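Taping out

Taping out (also floor taping, in some older household guides the Dadine layout) is the marking of a floor, bench or tabletop with strips of masking tape so that household goods can be set down, grouped and picked up by section. Mostly kitchen goods. Used in moving, in unpacking, in cupboard sorting, sometimes in teaching. Tape goes down first, things after. Not the same as taping for paint, although the tape is usually the same roll.

Name

"Taping out" from dressmaking and stage work, probably. Both trades used the phrase earlier. The name Dadine layout comes from the Dadine Household Guide, a short booklet by Safta Furtună which ran to 1,366 copies and gave a full chapter to kitchens. Furtună herself wrote "squares" throughout, even where the drawings show long thin sections. Later writers kept the word.

Tape

Painter's or masking tape, nearly always. Blue is the common color, easy to see on brown, gray or cream surfaces. Packing tape is avoided (leaves residue, tears badly when lifted). Duct tape worse. Typical width is one to two inches. Wider strips hold better on rough floors but eat into the sections.

Strips are torn by hand or cut. Torn ends are quicker and lift at the corners sooner. Chalk and string have both been tried in place of tape; chalk gets on the pans.

What gets laid out

Cookware is the usual subject. Saucepans, skillets, stockpots and their lids, then small tools, then odds and ends from the backs of drawers, toy food included if there are children in the house. Glasses and knives are normally left on the counter.

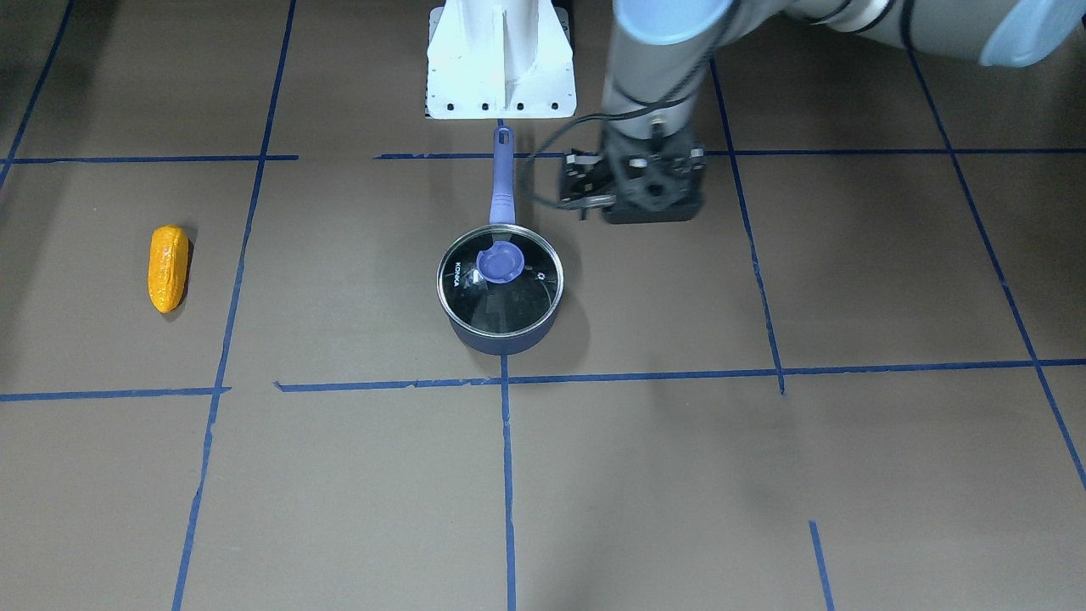

Saucepans are the awkward item in any kitchen layout, on account of the handle. Round body fits a section easily, handle doesn't. Long-handled pans are generally all turned the same way, and the section is judged by where the body sits. Lid on or lid off is a matter of taste: a glass lid, like the one with KONKA printed in white on the blue pan, lets the sorter check the inside without lifting anything, so these tend to stay on. Metal lids come off and go beside. A flat knob is easier to stack over than a tall one. The small hole near the end of many handles, for a hook, is worth noting at this stage becuase it decides whether the pan goes on a rail or in a cupboard.

Matching lids

The main use of a taped layout in most homes. Every pan is put down, every lid is tried, pairs stay together in one section, leftovers go to the side. Laurențiu Enache's survey of secondhand stores, carried out for the Brandano housewares chain, looked at 3,470 pans and found 311 with a lid that belonged to some other pan. Wrong by a small amount usually, a rim that rocks or sits down inside. Glass lids with a metal rim are made to the diameter of the pan and don't forgive much. Color helps where knob and handle match. Doesn't help with black.

Lids should be tried at room temprature and pressed lightly at opposite sides. Any rocking, try the next.

Method

Sweep first. Tape does not hold on dust, crumbs or flour.

Longest strip next, straight across from one side to the other. This is the one the rest are judged against. A line that is off by a finger's width over the whole run is normal and does no harm for sorting.

Cross strips after that. Two ways of doing it. Either one unbroken strip is laid over the first, or the cross strip is done in two pieces meeting at the line. Pieces are easier for one person working alone but the two halves rarely meet up exactly and a small step shows at the crossing. Press down with the thumb from the middle outward. Where tape runs out partway, overlap the new end over the old by an inch or so. Overlaps and creases are the first places to give.

Four sections are enough for a small kitchen: keep, give away, repair, unsure. Paraschiva Moldovan's version drops "unsure" and has been argued about ever since, mainly in the Kerketti newsletter. Larger layouts have smaller sections by size or by cupboard.

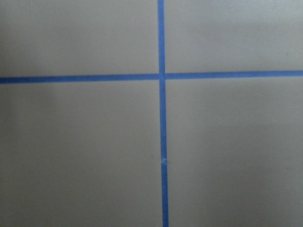
Removal

Pull low and slow, back along the strip, not straight up. Same day if possible. Tape left on varnished wood in sun can mark. On stone or concrete, a few days is fine. Residue comes off with warm soapy water, or cooking oil on a cloth and then soapy water. Tape that splits while lifting should be restarted from the other end.

In teaching

Mayu Kamata's beginner cooking course at Shiferaw used taped floors in the first lesson, students sorting a full set of pans by size and then by use. Kamata dropped it later in favor of tables. Backs and knees. The course handout, dated Thu 19 December, still has the floor diagram and is the one most often copied.

Criticism

Takes up the floor. Pets walk through it. Laurențiu Lazăr held that anyone with fewer than a dozen pans could do the same job on a bed with a towel over it, and that the tape was mainly for people who like tape. Supporters point to moves and shared kitchens, where more than one person is putting things down and the lines save talking.

See also

Pot rack
Lid (cookware)
Saucepan
Masking tape
Drawer divider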